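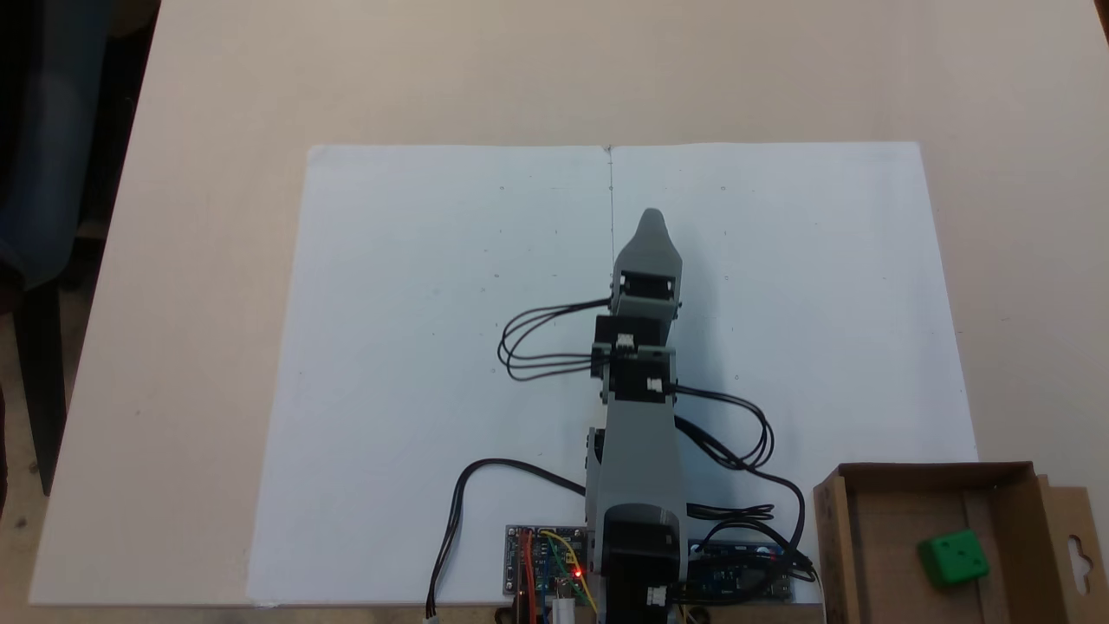 Chapter 5: Paper on the Table

Home > Books > Workbench Basics > Chapter 5
August, by the Shabalala Workbook editors

Before we get to any measuring, I'd like to spend a little while on the plainest thing in the whole book, a big sheet of white paper spread over a tabletop. I have worked on bare wood, on old towels and on one very slippery vinyl cloth (never again!), and I keep coming back to paper. It gives you a clean, pale ground where a black cable or a stray jumper wire shows up right away, and you can write on it.

A sheet that has been folded will keep its crease, and you needn't fuss over it. Turn the fold so it runs away from you and it makes a handy center line, with a panel to either side. Small pencil marks are plenty for noting a position; press lightly, and you can rub them out and use the same sheet for the next chapter too.

In this chapter you will lay out your sheet, bring your boards and cables onto it, and make your first 2 marks. Keep the Merkel ruler from Chapter 4 close by. The full table of paper sizes is on page 193.

Previous | Contents | Next

Comments

flarnel89: Used the back of leftover gift wrap, works fine.

benchtop_mom: Is the ruler on page 89 the same one?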